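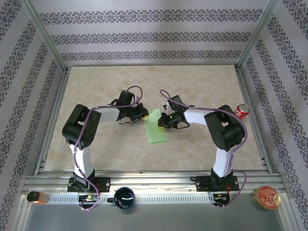
Banded wallpaper on three sides, marble-look pattern on the tabletop.

I get asked about patterned wallpaper a lot, mostly by people who've bought the rolls already and are now too scared to open them! Fair enough. I put up seven rolls of a banded damask in our place at Illwood and learnt most of this by swearing at it.

Get your level line first. With horizontal bands the eye goes straight to the corners, so if the band on the side wall meets the back wall even a few millimetres out, you'll see it every time you walk in. I start on the back wall and work outwards (my mate Nii Kwofie starts at the door, and we've agreed to stop discussing it).

Then there's the tabletop. A beige marble pattern is very forgiving of crumbs, less so of sticky rings, and a damp microfibre cloth does me for both.

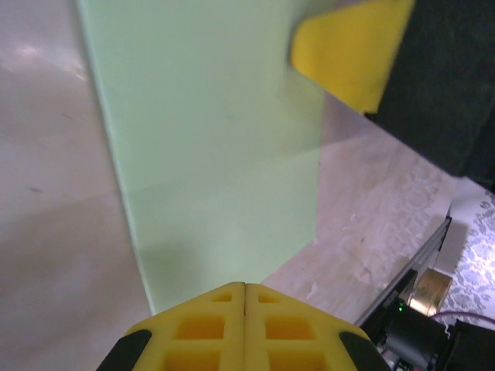

For smoothing the paper down I use a plastic smoother, middle to edges, and I wipe the paste off it every couple of strokes or it drags. Keep a spare blade handy too, a blunt one tears damp paper something shocking. Any offcuts over 200 mm go in a tube in the cupboard for patching later.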